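Rullell amplia coleta de exemplos de preensão para o sistema Pavliuk

31 de julho de 2020 | Automação

A Rullell iniciou a segunda etapa de coleta de dados para o Pavliuk, sistema de aprendizado voltado à retirada de objetos variados de caixas. A primeira etapa, encerrada em junho, reuniu quase 400 tentativas de preensão, todas rotuladas manualmente.

O trabalho é conduzido na unidade de Haltitside por Xiaoyan Zhong e Noman Jadoon. Cada sessão compreende 80 tentativas. Para cada uma são gravados a imagem da câmera fixa, a pose do punho, a abertura da garra e o resultado. As falhas permanecem no conjunto, com código próprio.

Na célula, um braço KUKA com garra metálica opera sobre uma caixa cinza aberta. A composição dos objetos mistura superfícies rígidas e deformáveis, como óculos de sol e um item felpudo azul e branco, e admite sobreposição: um livro com padrão de favos repousa sobre uma caixa vermelha de bolinhas brancas. 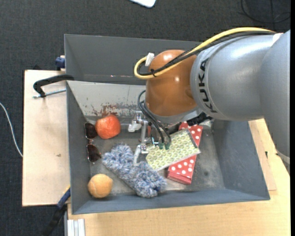
Rotulagem e próximos passos

A rotulagem está a cargo de Yaqin Wan, que adotou 4 classes de resultado: preensão estável, queda no transporte, contato sem preensão e tentativa abortada. Os casos com objetos sobrepostos passam por segunda revisão.

Segundo Ruoxi Du, responsável pelo treinamento, o modelo anterior errava com mais frequência na escolha do objeto superior. A nova etapa prevê 16 sessões. A Susby, parceira do projeto, receberá uma cópia dos registros para avaliação independente.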